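Huvisska (streaming, 100 min) - quick review

Saw this late, typing fast. Fantasy, low budget, big heart. A girl, a drowned kingdom, a talking heron. Feltent Pictures again, and yes its better than Bawa. Much better.

First 21 minutes drag. Then the bridge scene. Wow. Rocío Tlapale as the blind queen, best thing in it, barely raises her voice. Score too loud. Ending rushed, and the heron dissapears for half the movie. Why?

Fine for kids over eight. Would watch again.
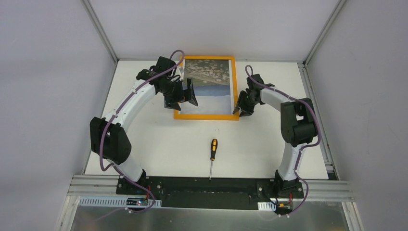
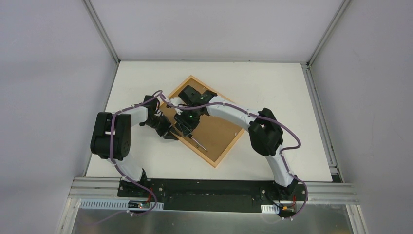
Orange-yellow border in the first, brown panel with a pale rim in the second.

844 shares | 3 comments

cidgatefan: the heron was the best part!!
Mel: Bawa was good, fight me
tomk: agree on the score, had to turn it down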